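Tingate home sim trial, worth 220 a month?
Posted by yianha, 2021-04-01
14 comments | 3 shares

yianha: Two weeks into the Tingate trial. The pitch is that you rehearse household jobs in their rendered rooms, then move the policy to your real arms. I'm not convinced. Head view from the cabinet task:
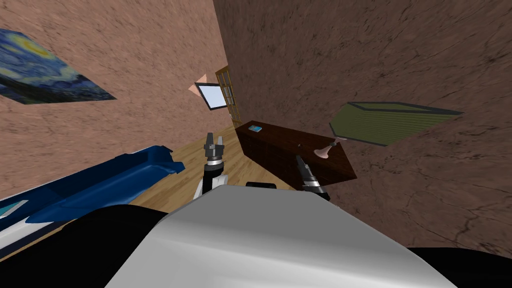

Head view, right arm at the cabinet front.

The walls look fine. I don't pay for walls. I want to know what their drawer friction is based on, and support sent me a brochure.

jchamoun: Lighting is way too flat. Anything trained on that will choke the first time the sun comes through a window.

McIver_C: Disagree. You can randomize lighting yourself in an afternoon. Contact is the hard part, and Dalcombe is no better there at 169.

jchamoun: Dalcombe at least publishes its contact settings.

yianha: Gripper view from the same room, for whoever asked by PM.

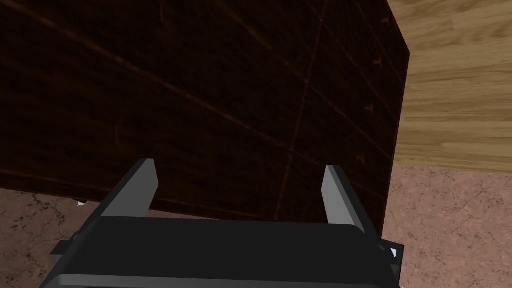 Gripper view, fingers open, dark panel ahead.

zohreh_n: So what does the policy get out of that? Wood grain and two fingers. I'd want depth as well before paying anything.

yianha: Depth is in the higher tier, of course.

McIver_C: We ran around 60 episodes in February with no depth and it was usable.

zohreh_n: Usable in sim or on hardware?

McIver_C: Sim. Hardware is next month.

jchamoun: Then come back next month.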